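The long road to a robot that packs the shopping

3 January 2021

Words by Margaux Bouvier

The first thing Thaddäus Bühler does when I arrive at his workshop in Brotdale is hand me a pair of kitchen tongs and ask me to open a sandwich bag. I get one side of it pinched, then lose it. The plastic sticks to itself, slides off, folds over. He gives me a second pair of tongs for my other hand and it gets a little better, and after a minute or so of muttering I have a gap wide enough for a grape.

"Now do it without feeling anything through the handles," he says.

I've been fascinated by household robots since I was small, and I had come expecting to talk about big things like walking, talking and planning. We spent most of the morning on bags. I didn't mind in the least!

Bühler runs a small team called Sullier, which teaches robot arms to do the sort of job most of us manage while listening to the radio. They put shopping away, fold tea towels and lay tables. The list on the wall has got longer since July, when the team gave up on a rather grand plan to clean a whole kitchen and went back to single chores, one after another, with a lot of practice at each.

Practice is the right word. A person guides the arms through a chore while the computer records every movement along with the view from the cameras, and then they do it again with the fruit in a different place. For the bag job they have 1,064 recordings so far. Bühler would like 3,000. A child of five needs to be shown perhaps twice, he points out, and will then go off and bag up the cat's toys without being asked.

So why are bags so hard? A tin of beans is the same shape wherever you put it down, so once a machine knows where it is, it knows nearly everything it needs. A bag has no shape of its own. Pull one corner and the whole thing changes, and if it's clear, the cameras have a miserable time working out where the plastic ends and the table begins. Then there is the fruit, which rolls.

The answer, as far as anyone has one, is two arms. One holds while the other pulls, much as we do it ourselves, and the trick is getting both to agree on how hard. Too gentle and the mouth of the bag closes up again. Too keen and one side pops out of the fingers.

I watched for the better part of two hours and found it completely gripping. There is something lovely about seeing an arm come in low, hesitate and take hold of an edge I could barely make out myself. When a go went wrong I groaned out loud, and one of the engineers told me that everyone does that in their first week.

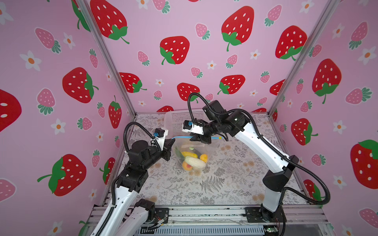 Each gripper takes one side of a zip-lock bag of toy fruit and veg.

Shops and warehouses are the other half of the story. Costico, a grocery packing firm with 400 staff, has been trying a pair of arms at the end of one line. Tinned goods and boxes go well. Loose pears still go to Tanner, a packer on the early shift, who can fill and seal a bag in the time it takes the machine to line itself up. He isn't worried about his job this year, he told me cheerfully, though he'd happily let it have the onions.

And at home? I asked Bühler when I could buy something that would unpack my shopping, and he winced. On a good day his arms get through the bag job 100 times with only a handful of slips, but that is with the same table and the same kind of bag. My kitchen has a drawer that sticks and a fruit bowl full of keys. He thinks single chores in tidy places will come first, laundry rooms and canteens perhaps, and homes a good while after.

I left more hopeful than that might sound. Two years ago, he said, they couldn't get hold of the bag at all. On the train home I got out my sandwiches and opened the bag slowly, watching my own thumbs.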